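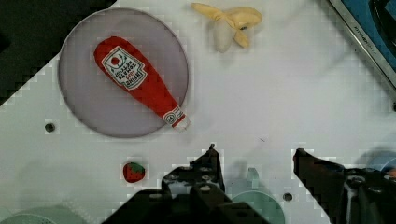
第三章 はじめて使う日の準備と組み立て

このたびはGrevlowの電動さく乳器「Pravero」をお迎えいただき、ありがとうございます。箱を開けたら部品がたくさん並んでいて、ちょっとひるんでしまった、という方もいらっしゃるかもしれません。だいじょうぶです。組み立ては一度覚えてしまえば手が勝手に動くようになりますし、最初の一回だけ、どうぞお茶でも飲みながら、赤ちゃんが寝ている時間にゆっくり読んでみてください。

この章では、部品の確認から洗浄と消毒、組み立て、はじめてのさく乳、そして後片付けまでを順番にご案内します。充電とランプの見かたは第二章、搾った母乳の保存については第五章にまとめてあります。

注意:産後の入院中の方、お薬を飲んでいる方、赤ちゃんがNICUやGCUに入院している方は、さく乳の回数や量、母乳の運びかたについて、病棟の指示がこの説明書より優先します。施設によって容器やラベルの決まりが違いますので、先に看護師さんか助産師さんに聞いておくと安心です。

部品の確認

箱の中には、本体、充電用アダプター、チューブ、さく乳口(25mmと28mm)、連結部、逆流防止カップ、白い小さな弁、ボトル、ボトルのふた、持ち運び用の巾着が入っています。弁はとても小さく、透明な袋の底に貼りついて見落とされがちです。「弁が入っていません」というお電話をいただいて、よく探していただくと袋の中にあった、ということが本当に多いので、捨てる前に袋をもう一度のぞいてみてくださいね。

もし足りないものがあれば、使いはじめる前に、巻末のお客様窓口までご連絡ください。ほかのメーカーの弁やチューブは、形が似ていても吸引の強さが変わることがありますので、代わりに使わないでください。

洗浄と消毒

1 石けんで手を洗い、清潔なタオルかペーパータオルで拭きます。

2 連結部からさく乳口、逆流防止カップ、弁、ボトルをすべて外します。新品のときも、いったん全部ばらしてください。

3 専用の洗いおけに食器用洗剤とぬるま湯を入れ、母乳に触れる部品を洗います。流しに直接置いて洗うのは避けてください。弁は指の腹でそっとなでるくらいで十分です。ブラシでごしごしこすると、切れ目が広がってしまいます。

4 流水でよくすすぎます。

5 鍋にたっぷりの湯を沸かし、部品が湯の中に沈んだ状態で10分煮沸します。底に部品が触れたままになると変形することがありますので、ときどきトングで動かしてあげてください。

6 清潔なペーパータオルの上に並べ、自然に乾かします。ふきんで拭くと、せっかくの消毒がやり直しになってしまいます。

注意:本体、アダプター、チューブは煮沸できません。本体は固くしぼった布で外側だけを拭いてください。煮沸中は火のそばを離れないでください。夜中の眠いときは無理をせず、朝にまわしたほうが安全です。

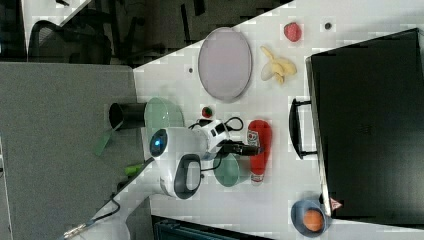 テーブルの上のケチャップのボトルと薄緑色のボウル

さく乳口のサイズを選ぶ

さく乳口には25mmと28mmがあり、箱から出したときは25mmが連結部についています。まずはこちらで試していただいて、乳頭がトンネルの壁にこすれて痛い、赤くなる、終わったあとに白っぽくなる、といったことがあれば、28mmに替えてみてください。反対に、乳輪のまわりまで深く引き込まれてしまう場合は、大きすぎるのかもしれません。

左右でサイズが違う方も珍しくありませんし、産後の日がたつにつれて合うサイズが変わってくることもあります。最初の週にぴったりだったものが、次の月にはなんだか合わない。そんなときは、ご自分の体がおかしいのかしらと心配なさらず、もう一度選び直してみてください。どちらも合わないときは別売りのサイズもありますので、助産師さんに見てもらいながら決めるのがいちばん確かです。

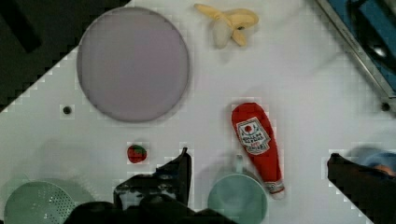 それから、サイズを替えたあとは吸引の強さもいちばん弱いところに戻してくださいね。本体は前回の強さを覚えていますので、うっかりそのまま始めると、思いがけず強く感じることがあります。

組み立て

1 乾いた部品を清潔な場所に並べ、もう一度手を洗います。

2 弁の切れ目が閉じているか、光にかざして確かめます。切れ目が開いたままの弁は、予備と交換してください。

3 弁を連結部の下側に、奥まで押し込みます。

4 逆流防止カップを連結部の上側にはめ、ふちをぐるりと指で押さえます。片側が浮いていると空気がもれて、吸引が弱くなります。

5 ボトルを連結部にねじ込みます。力いっぱい締めなくても、止まったところで十分です。

6 さく乳口を連結部の正面に差し込みます。

7 チューブの片方を逆流防止カップに、もう片方を本体の差し込み口につなぎます。

メモ:差し込み口は二つあります。片胸だけのときは、使わないほうに付属のゴム栓をしてください。

はじめてのさく乳

背中を預けられる椅子に深く座り、肩の力を抜きます。手の届くところに飲みものを置いておくと、途中で立たずにすみます。授乳クッションをひざにのせると、ひじが楽になりますよ。

1 乳頭がトンネルのまんなかにくるように、さく乳口を胸に当てます。強く押しつけると乳管を圧迫しますので、すきまができない程度に軽く添えてください。

2 電源ボタンを押します。はじめは軽く速い「準備モード」で動きます。

3 母乳が出はじめたら、しずくのボタンを押して「さく乳モード」に切り替えます。なかなか出てこないときは、いったん止めて胸を温かいタオルで包んだり、赤ちゃんの写真を眺めたりしてみてください。

4 強さは一段ずつ上げ、痛みのない範囲で、心地よいところで止めます。強くすればたくさん出るというものではありません。

5 ボトルの60mLの線は、目盛りのなかで太く印刷してあります。ここまで搾らなければいけないという印ではなく、薄暗い部屋でも量を読みやすくするためのものです。

6 終わるときは電源を切り、さく乳口のふちに指を入れて空気を通してから、そっと胸から外します。

開発のときに使い心地を見てくださった助産師のLerato Gumedeさんは、最初の数回はボトルに靴下をかぶせて、目盛りを隠してしまうといいと教えてくださいました。量が気になって何度ものぞき込むと、体がこわばってしまうのだそうです。底を湿らせるくらいしか出ない日もあるでしょう。そのひとしずくも大切な母乳ですから、どうか落ち込まないでくださいね。

注意:痛みが続くとき、血が混じるとき、胸に赤みやしこりがあって熱や寒けを伴うときは、使用をやめ、早めに産院や助産院に相談してください。
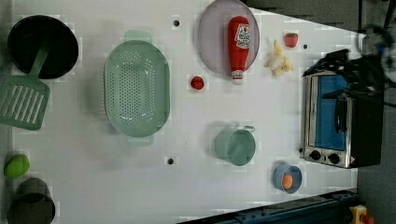
使い終わったら

1 ボトルを連結部から外し、ふたをしっかり閉めます。

2 日付と時刻をラベルに書いて貼ります。あとで書こうと思っていると、まず忘れます。

3 チューブの中を見て、水滴がついていたら、チューブだけを本体につないだまま、しばらく空運転して乾かします。

4 母乳に触れた部品を、はじめと同じ手順で洗います。消毒の回数は、赤ちゃんの月齢や体調によって変わりますので、健診のときなどに聞いてみてください。

注意:チューブの中に母乳が入ってしまったときは、すぐに電源を切ってください。入ったままのチューブは使えませんので、新しいものに取り替えます。本体の中まで入ったと思われるときは、ご自分で分解せず、お客様窓口へご連絡ください。

うまく吸わないとき

電源は入るのに吸っている感じがしないときは、たいてい弁か逆流防止カップが原因です。弁が奥まで入っているか、カップのふちが浮いていないか、ゴム栓を忘れていないか、の順に見てみてください。部品がぬれていると、きちんとはめたつもりでもすべって外れていることがあります。それでも直らなければ、弁を予備に替えて試します。

音が急に大きくなった、途中で止まる、本体がいつもより熱い、といった場合は使用を中止してください。お電話の際は、本体の裏にある製造番号をお手元にご用意いただけますと助かります。窓口は土曜日も開いております。担当のAyanda Makhubelaをはじめ、Praveroに詳しい者がお話をうかがいますので、赤ちゃんが泣いていても気になさらず、そのままおかけください。

充電のしかたをもう一度確かめたい方は第二章へ、搾った母乳を冷蔵、冷凍する方は第五章へお進みください。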